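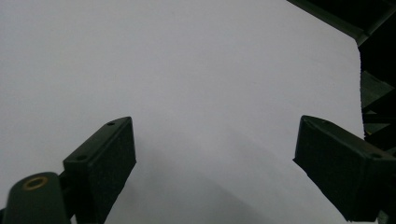
What has the Simiyu project delivered in this reporting period?

The project has delivered 400 accepted examples of paper and card handling, a written procedure for collecting them, and a first trained model that is now under test at the Vedow workshop. One agreed item, the set of examples with thin tissue, has been moved to the next period for the reasons set out in section 4.

Progress report to the Brudero Fund
Project: Simiyu - learning to handle flat and flexible goods
Reporting organisation: Vedow Workshop for Applied Handling
Date of report: 24 Jul 2023

1. Purpose of the work

The Fund agreed to support the collection of examples from which a learning system can be taught to pick up, turn and put down flat goods. Sheets of paper, card and thin packing material are handled every day in small print shops, archives and packing rooms, and they remain awkward for machines. A sheet has no obvious place to hold, it bends as soon as it is lifted, and two sheets lying together are easily taken for one.

The examples are made by people. An operator holds a gripper tool fitted with a camera and carries out the task by hand, and the recording of the fingers and the sheet becomes one example. The system later learns from many such recordings. Working in this way has allowed us to collect in ordinary rooms, without moving a full robot arm from place to place, and to use operators who know the materials well.

2. Work carried out

Collection began in February, following a short delay in fitting out the second workstation. There are now 2 workstations in regular use. The first is kept for large sheets and the second for card and small formats. Both use the same tool, with padded fingers, so that recordings from either station can be joined without further treatment.

Large plain white sheets were chosen as the starting material. With no printing or writing on the surface, the system has little to go on except the edges of the sheet and the shadows that fall across it. We had expected this to be the hardest part of the set and thought it right to begin there while there was time to correct our approach. A good deal of correction was needed. In the early recordings operators tended to close the fingers quickly, and the approach to the sheet was over before it could be of much use in training. Operators are now asked to bring the tool in with the fingers fully open, to pause, and then to move to the edge at an even pace. The pause has proved valuable, and the recordings made with it are easier to divide into stages.

The task list agreed with the Fund covers 4 tasks: lifting a single sheet from a flat surface, turning a sheet over, squaring a sheet against a stop, and separating the top sheet from a small stack. The first three are complete for paper and card. Separation is complete for card only. Paper stacks are in hand, and we expect to finish them early in the next period.

3. Checking and acceptance

Each recording is checked before it is counted. The checker looks for a clear view of the fingers, a full record of the movement from start to finish, and agreement between the recorded finger opening and what can be seen. A recording that fails on any of these points is set aside and does not form part of the total reported above.

Failed attempts at the task itself are treated differently. If an operator drops a sheet or lifts two together, and the recording is otherwise sound, it is kept and marked as a failed attempt. These are held in a separate group. The Fund's technical adviser raised this point at the last review, and we agree that such recordings will be useful when the system is taught to notice its own mistakes.

Lighting has taken up more of the checkers' time than planned. The fingers cast a soft shadow on white paper, and its depth changes with the position of the tool and the lamps. We considered removing the shadow by adding lamps on all sides, but decided against it, as the rooms where the system will be used are not lit in that way. Lamp positions are instead changed between sessions and noted in the session record.

4. Departures from the plan

Tissue was due to be included in this period. In trial sessions the pads on the fingers marked and sometimes tore the material, and few of the recordings would have passed the checks. A softer pad has been ordered from Rallero, and tissue will be taken up again once it has been fitted and tried. We do not propose to change the pads on the present tools until the paper set is closed, in order to keep the existing examples consistent with one another.

The first model was trained slightly earlier than the plan required. It lifts single sheets of card with fair reliability. Its performance on plain paper is weaker, in particular where the edge of the sheet lies over a pale surface, and further examples of that kind will be collected. We would ask the Fund to regard these results as early ones. A full set of test figures will be supplied with the final report.

5. Staffing and spending

The team consists of 3 operators and a part-time checker. Training a new operator takes about 2 days, after which their recordings are reviewed more closely until the checker is content. Spending on staff is in line with the budget. Spending on equipment is slightly under, as the softer pads have not yet been invoiced. No transfer between budget headings is requested.

6. Next period

Work will proceed in the following order:

Completion of the separation task for stacks of paper.
Further examples of plain sheets on pale surfaces, at both workstations.
Fitting and trial of the softer pads, followed by the tissue set.
Second training run, using all accepted examples.

The written procedure will be revised once the tissue trials are over, and a copy will be sent to the Fund at that point. We should also be grateful for a decision on whether the group of failed attempts is to be released together with the main set or held back until the end of the project. Either course can be managed within the present budget, but the session records would need to be prepared differently, and an answer before the second training run would be helpful.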